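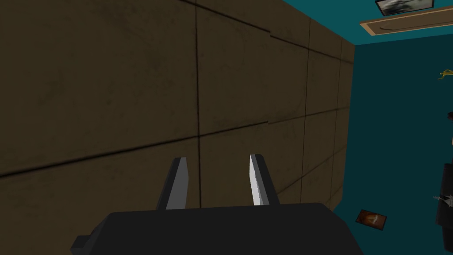

Staff Discussion Board > Operations > Automation and Working Practice
Thread: Simulation-first training for household robots, and what it means for room attendants

Posted by: tincuta_bratu
January 8, 2024
Colleagues, the management of Prenholm has confirmed that the Drollus trial will continue through the spring. Under the present arrangement, each task is rehearsed in a simulated apartment before a machine is permitted on a guest floor. Room attendants are asked to review the simulated sessions and record their remarks. In November the review team logged 274 remarks, of which 172 concerned the handling of items on counters and ledges. I would ask members to state their views on whether this review work should be entered in the job description, and at which pay grade.

Posted by: d_pop_floor2
I have taken part in the reviews and consider them useful. My objection is to the hours. Two hours of review are placed at the end of a cleaning shift, when attention is already low. The work requires judgment and should be scheduled as work.

For members who have not attended a session, the material is of the following type. 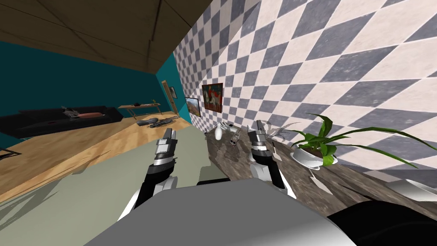
Simulated living room, both arms over the countertop, with the potted plant and vase on the marble.

An attendant will see at once that a plant with long leaves near a working arm calls for care. An engineer may not. That knowledge is ours, and at present it is given away under the heading of "other duties."

Posted by: traian.avram
With respect to the previous member, I do not agree that it is given away. Attendants who review sessions are relieved of part of their room quota. I was relieved of mine on every review day. The difficulty is that the relief is granted by the shift supervisor and is written down nowhere.

Posted by: d_pop_floor2
Then our experience differs. On my floor no relief was granted in November. I accept that the rule may be applied elsewhere – it was not applied to us.

Posted by: kiri_tawhiri
I write as a member of the scheduling office. Both accounts are correct. The relief was introduced on some floors before others, and the notice was not sent to all supervisors. A corrected notice is in preparation.

I would add a separate concern. The trial plan lists 1,148 task runs to be reviewed. If these are divided only among those who volunteer, the same few persons will carry the load, and the remaining staff will have no experience of the system when it reaches their floors. Rotation would be fairer.

Posted by: tudor_marinescu
I cannot support compulsory rotation. Several long-serving attendants have told me that they do not wish to sit at a screen, and they were not hired to do so. Their room work should remain available to them without loss of grade. A person who prefers to make beds should be allowed to make beds.

Posted by: kiri_tawhiri
The point is noted. Rotation with a right to decline would be acceptable to my office, provided that the refusal is recorded and carries no penalty.

Posted by: tincuta_bratu
Several members have written to me privately with the same inquiry, and I repeat it in the thread for the benefit of all. 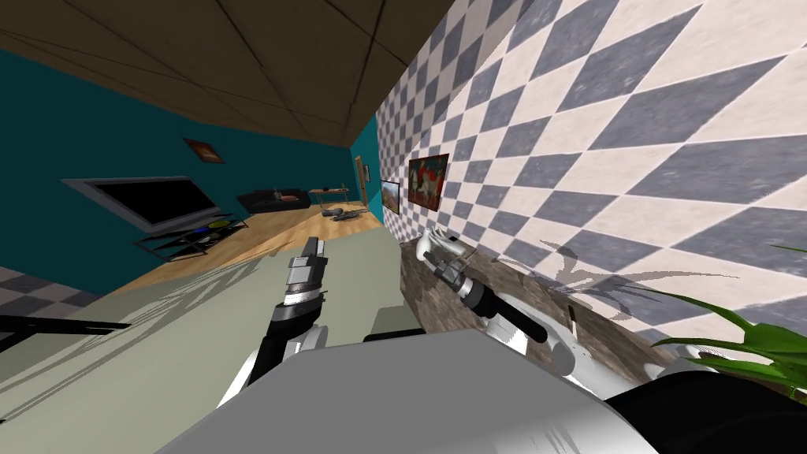 Will the remarks I make during a review be used to assess my own performance?

Remarks are stored under a session number and are used only to correct the task instructions. Supervisors do not receive them by name.

Posted by: traian.avram
I thank the moderator. I would still ask that this be placed in the written agreement, as a statement on a board does not bind the company.

Posted by: tincuta_bratu
Agreed. I will submit the wording on storage of remarks together with the text on quota relief. Members who wish to propose changes to either text should post them under this thread.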